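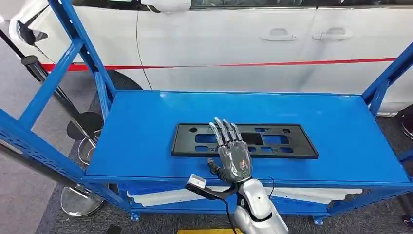
By Deepika Sundaram | 15 May 2020

News > Local > Roads and Transit

Udora drivers who have been putting off a trip to the county vehicle office will get more time. The county said its counter on Kamath Street will stay closed to walk-in visitors until further notice, and that registrations that ran out after the end of February will be treated as valid for now.

The office stopped taking walk-ins in March. Since then it has handled renewals by mail and through a drop box beside the parking lot entrance. Staff have worked through most of the mailed renewals, but title transfers and first-time registrations have piled up. The county put the backlog at roughly 4,000 pieces of paperwork.

Title work is slower because each file has to be checked by hand, the office said in a written notice. A missing signature or an odometer reading left blank means the whole packet goes back to the sender. The notice asks people to look over both sides of the title before mailing it and to include a daytime phone number.

Under the temporary rules, a driver whose registration has expired can keep using the vehicle as long as it is insured and the old registration card is inside. The Udora police department said its officers have been told not to write tickets for expired stickers covered by the extension. Parking tickets, speeding tickets and tickets for driving without insurance are not affected.

Drivers who bought a car from a dealer should already have a temporary tag. Those tags normally run out after 36 days, but the county will let dealers issue a second one at no charge. The tag must be fixed to the rear of the car where the permanent plate would go, and the number and date must be easy to read. A plate frame may be used if it does not cover any of the lettering.

People who bought a car from a private seller have had a harder time, since they cannot get a temporary tag from a dealer. They can now ask for one by phone. The office has set aside a line for these calls and said to expect a wait in the mornings.

Residents of Plullulik, at the north end of the county, have no drop box of their own and have been driving 22 miles to the one on Kamath Street. A second box will be put in next to the Plullulik library and emptied every working day. Envelopes should be sealed and marked with the owner's last name. Cash should not be left in either box.

Urkier, the towing and storage company that holds impounded vehicles for the county, said it will also accept expired registration cards from owners who come to pick up a car. Owners still need a photo ID and proof of insurance. The company's storage fees have not changed.

Late fees on renewals are waived while the extension is in place. Anyone who paid a late fee after the counter closed will be sent a refund by check, and does not need to apply. Refunds will go to the address on the registration, so people who have moved are asked to update it first.

The county has not set a date for reopening. When the counter does open, visits will be by appointment, with seven windows in use and title transfers taken first. Appointment times will be posted on the county website and on the office door.

Contact the newsroom | Copyright 2020 | Back to top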